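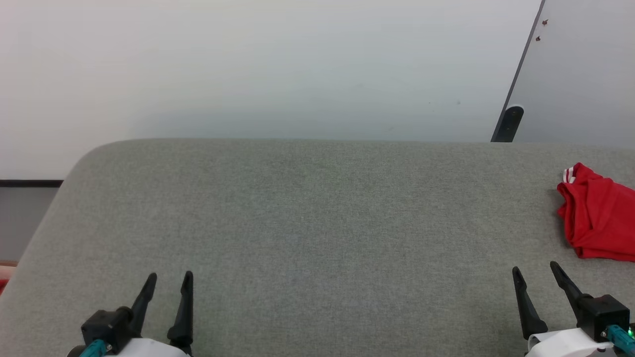 The planner spends most of its time waiting for perception to tell it something it can trust, and this talk is about the first few moments of that wait. We call it the start check. It runs before any motion is planned, on both arms, and it has to answer a dull question: is the world the planner is about to use the same one the cameras can see? With both grippers open at the bottom of the head view and the middle of the table bare, you would expect the answer to be quick. The folded red cloth at the right edge is where our first version went wrong. It runs out of view, so the code had no complete outline for it, and version one dropped anything without a complete outline.

Say who I am, say Luminița Bogdan wrote the wrist camera part and will take questions on it. Slides will be on the Istley page by Wednesday.

Slide 2. What the start check does

Keep this short. Four steps in order: read the joint positions, find the table plane, mark what is on it, compare the grippers as seen with the grippers as modelled. If any step fails, the planner gets no start state and the arms stay put. The operator sees which step failed and the number that failed it. Earlier releases of Gumura only showed "not ready", and people restarted it until it went away.

Slide 3. Objects at the edge of the view

Go back to the cloth. Dropping partial outlines seemed fine in simulation because every object in our simulated layouts sat fully inside the view. The planner then treated the right side as free space and was happy to send an elbow through it.

The fix is plain. A partial outline is now kept and extended outwards to the limit of the arm's reach. It wastes space. The right arm loses a strip it could probably use, and for long sideways moves the plan is slower. Odair Vieira argued for a learned completion of the shape and we may still do that. For a soft, folded object I don't want to bet on a guessed back side.

If asked about height: we take the highest point we can see and add 30 mm.

Slide 4. Finding the plane

Plain surfaces are hard on stereo matching. A grey top with a fine fleck gives just enough texture up close and much less towards the far edge. A plain white panel behind it gives almost nothing. The old fit sometimes tilted the plane to please a few bad points out at the back.

We now fit the near half first, then grow the fit outwards while the error stays under 3 mm. Points that fail are marked unknown, and unknown is not free. Pause here, people always ask about it. The rounded corners of the top are handled by the same rule, with no special case.

Slide 5. What the wrist cameras add

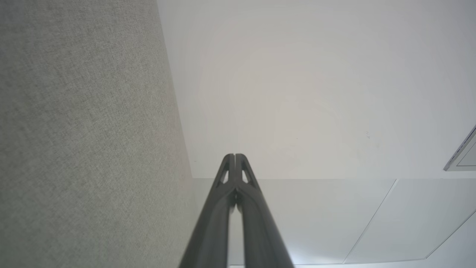 Wrist camera: fingertips together, grey textured surface to the left, plain white surface beyond.

The fingers fill a lot of this view, and they are the part of it we know best. We render the finger model at the reported opening and compare it with the camera image. The long triangular cutouts near the tips are useful because light background shows through them, so they give strong edges even when the outer outline is poor. If the rendered cutouts and the seen ones disagree, we suspect the reported opening or the camera mount before we suspect the world.

Mention the mask. Everything inside the finger outline is removed before the background is used for anything. Evangelista, our log viewer, can draw the mask over the image, and I'd ask anyone filing a bug to switch that on first.

Slide 6. Numbers

Replayed on 391 logged starts from the Roltthorpe cell. Full check has a budget of 200 ms. The plane fit takes the largest share, then the finger comparison. Don't read the table out, leave it up and let people look.

Be clear that these are replays. The check ran on stored data, so they say nothing about how operators respond to a refused start.

Slide 7. Still open

Strong glare at the base of a finger can break the comparison there. At present we weight the tips more and the base less.

The two arms run separate checks and can settle on slightly different planes. The planner takes the higher one. I would like a joint fit, and Luminița has a branch for it that is not merged.

Then questions. If time is short, skip slide 4 and keep slide 5.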